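How do you all fold jeans with a stretchy waist?

Laundry & Closets board, page 1 of 1

pinhookmarie
I give up. I've been folding jeans the same way since I was a kid: button them, lay one leg over the other, fold in half, fold in thirds. Fine for regular denim. Then my hips and I discovered the kind with the gathered waist, and now every stack I make leans over like it's had a long night. The waist end is twice as fat as the hem end! I have 14 pairs of assorted pants sharing one shelf and by the end of the week the whole pile is on the closet floor.

Do I hang them? Roll them? My sister says roll. My sister also irons dish towels, so.

tworackdan
Roll. Start at the hems, finish at the waist. The bulky part ends up on the outside and you can stand them in a drawer. Been doing it since the Navy.

Kurniawati Sopacua
I have to disagree with Dan, sorry! Rolling from the hems leaves you with a loose floppy waist on the outside and it unrolls the second you pull out the pair next to it. I did alterations for years and I've handled a LOT of elastic waists. What you want is to get the legs right first and not fuss with the waist at all until the end.

Lay the jeans down flat with the legs apart a little, so you can see both inseams. Smooth from the crotch down to the hem, one leg and then the other. Match inseam to inseam when you bring them together, never outseam to outseam, the outside curve on a lot of women's jeans is not the same front and back and you'll chase it forever. Also do it on a table with a cloth over it. A slick table is miserable, the denim slides every time you touch it. I have green on mine and it grips just enough.

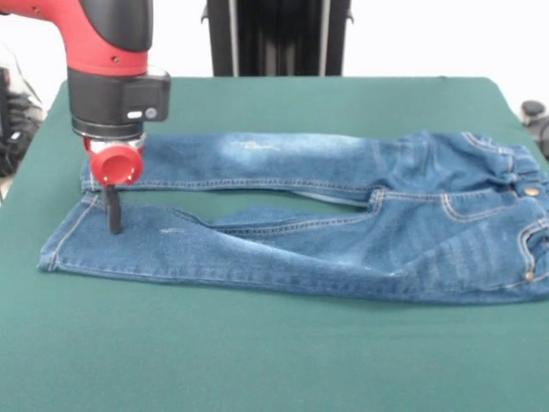
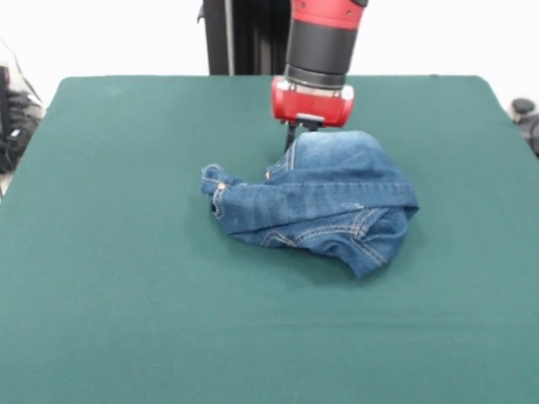
Once the legs are together, fold the hems up to just short of the waistband. Stop a hand's width short, don't go all the way up. Then fold again so the thick end lands over the thin middle. The waist just gets tucked over on itself last. It still isn't pretty but it'll sit level in a stack, and level is what pinhookmarie was asking for.

pinhookmarie
OK the stopping short part!! I have been bringing the hems right up over the waistband this whole time and making the fat end fatter. I feel so dumb. Going to redo the shelf tonight.

Do you button them first?

Kurniawati Sopacua
I do. Some people leave it open so the waist lies flatter, but then the fly flaps around and you get a crease across the front that shows when you wear them.

tworackdan
Mine don't unroll. Just saying. You have to roll them tight.

lemonpledge_73
Dan how deep is your drawer though? I tried the rolling thing with my daughter's jeans and they were too tall to close it. She has the elastic kind too and once they're rolled they're the size of a loaf of bread.

tworackdan
It's a Tovska dresser, the wide one. Bottom drawer is deep. OK I will admit they don't fit in the top two.

Teguh Manurung
Hanger person checking in. Clip them by the hems, upside down, waist hanging at the bottom. The weight of the waist pulls the legs straight and the puckering can do whatever it likes down there. I bought a set of Fostia clip hangers in December and haven't folded a pair since.

Only downside is clip marks on the hems. I put a scrap of felt under each clip.

Kurniawati Sopacua
That works if you have the rod space. Marie said one shelf!

Teguh Manurung
Fair. I missed the shelf.

lemonpledge_73
Side question, does anyone else get the faded patches on the thighs going shiny if you fold on the same line every time? I feel like my lighter wash pairs are getting a stripe.

Kurniawati Sopacua
Yes, I've seen that on old pairs. Move the fold an inch or so each time. And don't press down on the crease with your hand like you're closing an envelope, just let it fold.

pinhookmarie
Update: did the whole shelf. It took me two episodes of my show and the stack is STANDING. The heavy pairs are on the bottom and the two stretchiest ones are on top where they can puff up all they want. One pair had a wadded receipt in the front pocket that had been through the wash, so check your pockets too.

My sister has been sent a photo and has replied "looks ok." I'll take it.

tworackdan
Still rolling mine.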